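**Billivia** is a coastal settlement and visitor stop at the northern end of the Imow Peninsula. It is known for its shell beach, its seagrass flats, and the seasonal feeding grounds of green turtles. The settlement has a permanent population of 300, which rises in April when the school vacation overlaps with the end of the hot season.

## Geography

Billivia lies on the sheltered eastern side of the peninsula, facing Ester Bay. The bay is shallow, with a sandy bottom and a narrow mouth that limits the exchange of water with the open sea. High evaporation keeps the bay saltier than the ocean outside. The western side of the peninsula is exposed to swell and consists of low limestone cliffs.
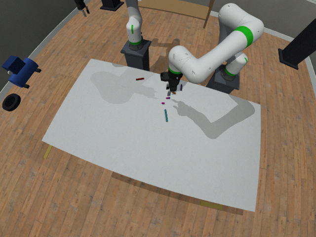

**Can visitors swim in Ester Bay?**

Swimming is allowed along the main beach between the jetty and the northern marker post. The seagrass flats beyond the post are closed to swimmers and boats.

## Access

The only sealed road to Billivia leaves the coastal highway at Tan, a roadhouse with fuel, a small store, and a campground. Beyond Tan there is no fuel until the settlement itself. The western cliffs are reached by a sand track that requires four-wheel drive and lowered tire pressure. The airstrip south of the settlement takes light aircraft only and has no lighting.
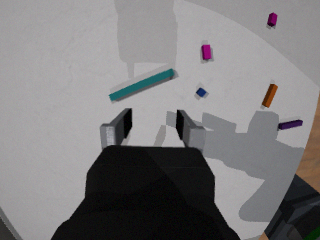
The road is subject to closure after heavy rain, when the clay pans on both sides of it fill and spill across the low sections. Closures are posted at the Tan roadhouse. Trailers are permitted on the sealed road but not on the sand track.

## Wildlife

Green turtles graze on the seagrass throughout the year and gather in larger numbers in the warm months. Dugongs are present but seldom seen from shore. Rays and small sharks enter the shallows at high tide. Emus walk through the settlement and should not be fed.

A boardwalk 2430 feet long crosses the edge of the flats and ends at a raised viewing platform. Turtles are easiest to see from the platform on a rising tide with little wind.

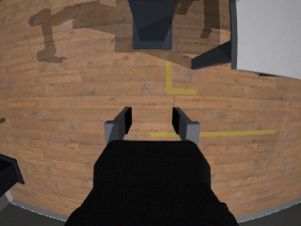
**Is a permit needed for the boardwalk?**

Entry to the boardwalk is covered by the general reserve pass, sold at the visitor center in Billivia. A separate permit applies to guided groups of more than six people.

## Visitor facilities

The settlement has one motel, a campground with powered sites, a general store, and a boat ramp. Fresh water is produced from bore water by a small desalting plant and is rationed at the campground. 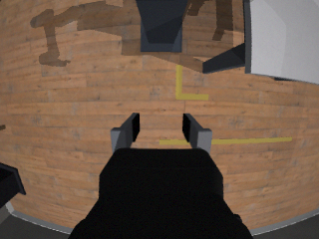

Campers are expected to bring their own drinking water for stays on the western side, where there are no taps, toilets, or shelters. Open fires are banned across the reserve in all seasons. Gas stoves may be used except on days of total fire ban.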